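Ticket 824: gripper closes beside the network cable
Opened by: Tiago Meireles, Wuven student robotics club
Date: October 10, 2019
Priority: 2

## Problem

For the Zistari competition our arm must take a network cable by its jacket and put the plug into a socket. Since we changed the background, the program gives a wrong position for the plug. In the last test series the fingers closed on the jacket in 5 of 17 attempts. In September, with the plain grey mat, we did not have this trouble.

The wrist camera sees the yellow cable well, but the shiny surface behind it gives many small bright points, and the plug has almost no colour of its own.

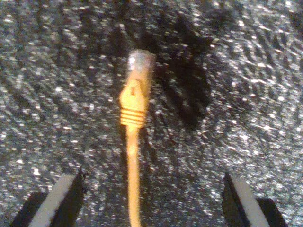

## What I tried

1. Restarted the arm and repeated the calibration from the Brandão guide. No change.
2. Lowered the exposure by two steps. The bright points became fewer, but the outline of the plug was lost more often.
3. Stopped searching for the clear plug. The program now looks for the yellow boot and its ridges, and calculates the grip point lower down, on the jacket. The fingers must be open on both sides of the cable before the closing command is sent.
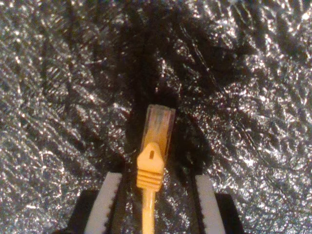
4. Ran the Jusance colour filter before the edge search. The false edges at the left and right are mostly gone. The dark area near the plug still gives one from time to time.

## Still open

The tilt of the plug is not measured yet, so I cannot test the insertion. Could somebody from the vision group please check the limits for yellow in the filter? I chose them by eye.

Status: waiting for reply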